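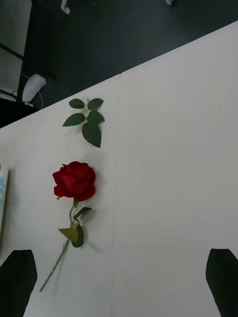 The Gumen Handling Practice is a written code of good practice for the robotic handling of cut stems, artificial flowers and other light objects with thin, flexible parts. It was first issued by the Grinorard Institute and is used mainly in teaching laboratories and small research groups. The code treats each piece on the work surface as a separate object, even where the pieces would normally belong to one plant. A red artificial rose laid flat with a detached sprig of leaves lying apart from it, for instance, is entered as two objects, and the leaves still attached to the rose's stem are counted as part of the rose.

History

A draft was prepared by Cledwyn Landeg and Ayane Takeda after a workshop held at Pongsiri in February. Earlier guidance had been written for rigid parts and gave little help with leaves, which bend on contact and may hide the point to be gripped. The first edition was published on 8/15/21 and contained 16 rules. A later revision, edited by Catríona Hanrahan, merged several of these and added a section on camera views from the wrist.

Work surface

The code calls for a plain, level surface in a color that contrasts with the object. White is preferred for dark petals and green stems. Seams between panels are permitted if the two sides are flush. Items not named in the task should be kept clear of the path of the arm — a distance of 3 inches is given as the minimum.

Approach and grasp

The gripper is to be opened fully before it is brought near the plant. The stem should stand between the two fingers, with free space on both sides, before closing begins. Exact centering is not required. A stem somewhat nearer to one finger is acceptable, provided that neither finger touches it early.

Gripping at a node, where thinner stems branch off, is discouraged. The preferred point is on the main stem below the node. Where leaves lie close to the camera and blur part of the view, the operator must confirm that the main stem itself can be seen between the fingers.
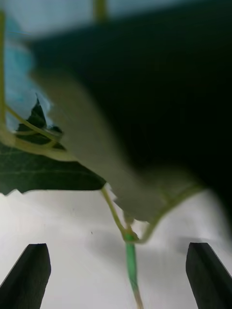 Records

Each attempt is logged with the object, the intended grasp point and the result. Failed attempts are kept in the record and may not be replaced by later ones. Laboratories are asked to retain logs for five years. The Flindix archive, maintained by Heledd Prydderch, holds 3000 such entries from groups that follow the code.

Reception

Beca Beddoe, reviewing the revised edition, praised its plain wording but considered the rule on nodes too strict for short stems. The rule remains in force.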